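May, 4:40 pm
Lavanya Kaimal – deploy notebook

Rollback drill, third attempt. Writing this up before I forget which of my opinions came from evidence.

Setup same as last time. Staging cluster only, Raradik build from this morning, traffic replayed from the Hoswood capture at 200 requests a second. The plan was to push a release with a broken config, wait for the health check to notice, and let the pipeline put the old version back without anyone touching a keyboard. I sat on my hands for the first part of this. It was harder than it sounds.

Health check noticed in good time. Rollback job started. Rollback job then asked for approval, in a channel that was archived in the winter. It would have waited there politely until retirement. I approved it by hand from the console, so strictly speaking the drill failed at step two, and everything below is from a run that had already failed. I kept going anyway as the replay was warm and I had tea.

Time from bad release to old version serving everything: 705 seconds, most of it me looking for the approval button. Take that out and the number looks respectable, but I am leaving it in. If this happens at night the person on call will be looking for the same button with less tea.

Second problem, more interesting. Once the old version was back, error rate dropped but didn't go to zero. A thin, steady trickle of 502s. I blamed the load balancer for a while, out of habit. Owe it an apology. Two of the Zaidi workers had kept their connections open to the dead pods and were cheerfully sending jobs into the void, then retrying, then logging the retry as a success. The dashboard counts those as successes too, so on the big screen we were at 100 percent the whole time the trickle was going on. Lovely green. Very soothing. 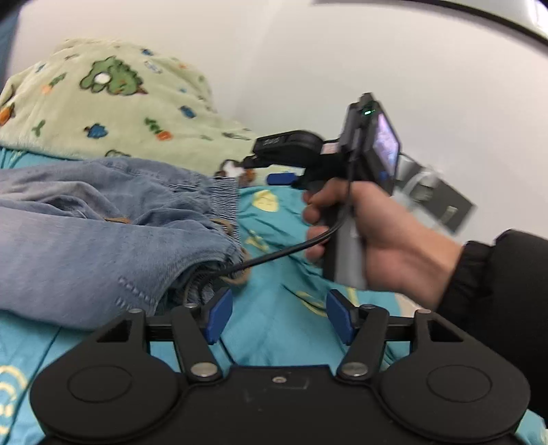 Restarted the two workers and the trickle stopped. I do not consider "restart it" a fix and have written it here so that I can't later pretend I found something cleverer. The connection pool has a max age setting. It's unset. Default is forever. Tried it at 3 minutes on one worker and left the other alone, then killed the pods again. The one with the setting let go by itself, the other one clung on. One run each, so don't quote me.

Things I changed and left changed on staging:
- approval step removed from rollback (still there for forward deploys)
- pool max age on both Zaidi workers, same value as above
- replay script no longer prints the whole header block for every request, you're welcome

Things I changed and put back:
- health check interval. Made it shorter, got two false alarms during a perfectly good deploy, put it back. The old value has no comment next to it and whoever chose it was apparently right.

Not looked at: database migrations. The drill release had none, so the rollback had an easy life. The Beveck schema change coming up drops a column, and the old version reads that column on startup. Rolling back across that would get us a crash loop on top of whatever we were running away from. Needs splitting into two releases, the drop going last. I've said this in the planning doc, in bold, and again here.

Retry-as-success logging: opened a ticket. Found there was already a ticket. Mine, from last spring. Closed the new one as a duplicate of myself.

Next run: start with the approval step gone, kill pods in the middle of a replay instead of at the start, and get someone who hasn't read this page to be on call for it. Check error counts from the edge logs, don't trust the dashboard until the ticket is done.

Replay left running overnight at the same rate. If the staging disk fills up, that was me.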